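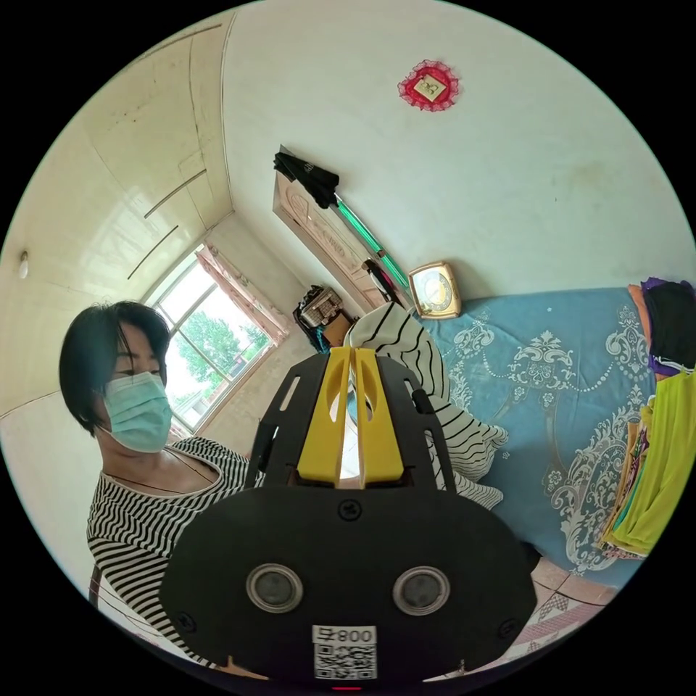

Folding on the Bed: Clothes Storage in Small Student Rooms
Project report, Skustusa home management course
Submitted 27 July 2020

1. Background

Most rooms in Gautier Hall have a bed, a desk, a narrow closet and very little else. There is no table large enough to fold clothes on, so people fold on the bed. Clean clothes come up from the laundry room in a bag, get tipped out on the blanket, and often stay there until bedtime, when they are moved to the chair.

Our group wanted to know which way of folding works best on a soft surface and how well the clothes keep their shape in the drawer afterward. We chose tops as our main item. They make up most of a normal load and they are the items people in our hall told us they like folding least.

2. Materials

We borrowed clothes from members of the group and from neighbors on the second floor. In total we folded 161 garments, and 67 of those were striped. We kept the striped ones as a separate set. Stripes make it easy to see whether a fold is straight. On a plain top a crooked fold is hard to notice until the pile starts to lean. On a black-and-white striped top it shows right away.

The drawers were the standard ones under the beds in Gautier Hall. We also used two Kimex storage boxes from the housing office in Kotitz, with the lids off.

3. Method

Each garment started crumpled on the bed, the way it would come out of the bag. The person folding sat or stood next to the bed and wore a mask, as the hall rules required during the project. We used three folds:

Flat fold. Sleeves in, sides to the middle, then in half from the bottom.
File fold. Same as the flat fold, then in thirds so that it stands on its edge.
Roll. Sleeves in, then rolled from the bottom hem up to the neck.

We timed each set with a phone and wrote the times in a shared sheet. A set was ten tops. After folding, the tops went in the drawer or the box for one week, and then we took them out and looked for creases.

Before the first set we did a practice round, which is not included in the results. In the practice round we found that a thick comforter makes everything harder. We took the comforter off for all the real sets and folded on the blanket, pulled tight.

4. Results

The flat fold was the fastest. The best set took 188 seconds. The file fold took longer in every set, mostly because of the last step, where the top tends to open up again on a soft surface. Rolling was in between, but the times varied a lot from person to person.

Wide necklines caused trouble with all three methods. With a scoop neck there is not much fabric at the shoulders to hold on to, and one side slides down while you work on the other. Laying the top face down and smoothing the neck first helped a little.

For the striped set, we used the stripes as a guide. If the stripes on the folded part lined up with the stripes underneath, the fold was straight. Two members of the group said they got faster once they started doing this. We did not test it separately.

After one week the rolled tops had the fewest sharp creases, but they were wrinkled all over. The flat ones had one clear line across the front. The file-folded tops looked the best as long as the box was full. In a half-empty box they fell over.

5. Problems

The beds are low, and folding a whole load while leaning forward is tiring for the back. We did not plan breaks, and the last sets of each session were slower. The order of the methods should have been changed between sessions, and it was not.

We also lost one week of crease notes for the Kimex boxes when a roommate needed the space and emptied them.

6. Recommendations

For the drawers in Gautier Hall we suggest the flat fold for everyday tops and the file fold only for a drawer or box that is going to be filled. Take the comforter off first. Fold tops with wide necks face down.

We would like to repeat the test in December, when people have sweaters in their loads. Sweaters were left out this time. The sheet with all the times is in the course folder under Kotitz, group 2.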